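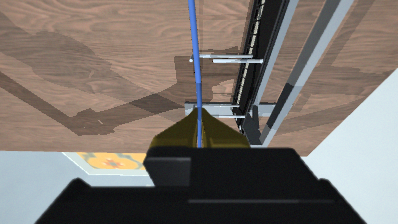

Forums > Shop Talk > Automation

Can a machine do the boring chores yet?

vrissanen
I run a small repair shop, mostly network gear. Threading cables through racks eats my afternoons. Kinberg quoted me 4000 for an arm on a six month trial. Has anyone here had one do real work, at home or in a shop?

griltik_fan
Depends on the chore. Ours moves boxes from one shelf to another and does fine. It has run since March. Towels, no. We gave it 200 tries at folding and I went back to doing them myself.

Ese I.
Boxes are the easy case. They keep their shape. A cable changes shape every time you touch it, so the program never sees the same job twice. I would not pay 4000 to find that out.

vrissanen
Somebody at Adeyemi told me cable was solved.

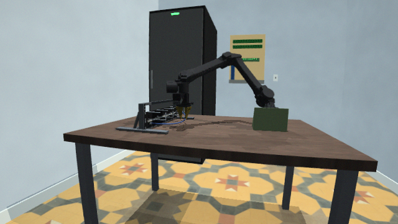

Pentti L.
Solved for one cable in one fixture, maybe. I spent most of last winter on this in simulation and the arm motion was the least of it. Look at how the thin blue cable sags just over the table between the rack and the gold fingers. That slack is what gets you. Pull it tight and you drag the connector, leave it and it catches on the next slot. My best run was 16 clean in a row, then I changed the cable stiffness and got zero.

griltik_fan
You could say the same about a new hire. 16 in a row is decent.

Pentti L.
A new hire doesn't need retuning when you buy a different cable.

Ese I.
Agree with Pentti. Also ask what speed they run it at. The Wollisico demo I sat through took 70 seconds per cable. I can do it in ten.

griltik_fan
Speed doesn't matter if it works overnight.

vrissanen
It does if I have to be there to unjam it. I'll ask Kinberg if they will test with my own cables before I sign anything.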